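Getting yellow film off a speckled counter
Posted by Naledi Zulu in Kitchen – 08/09/2026

My counter is off-white with little gray, tan and orange chips in it. I think it's terrazzo but it could be quartz, the previous owner left no paperwork. There is a dull film near the back that dish soap won't touch. Can I use vinegar? I don't want to ruin it.

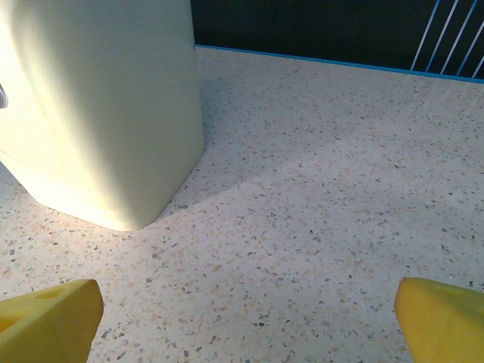

The counter, with the cream container I keep at the back

I've lived here 5 years and would like it looking decent before January.

Bongani Nkosi
Skip the vinegar until you know what it is. Terrazzo can have marble chips in it and acid will etch them. Use a pH-neutral stone cleaner – I buy Sumell, 12 dollars a bottle – and leave it on for a few minutes before wiping. Lift the container out of the way first and do the whole strip along the wall. Rinse with plain water and dry with a towel. Try a small patch first.

flindik29
I used baking soda on mine. Worked ok. Don't scrub hard.

Planow
Agree on no vinegar. Had ours repolished, some 600 dollars, so test first.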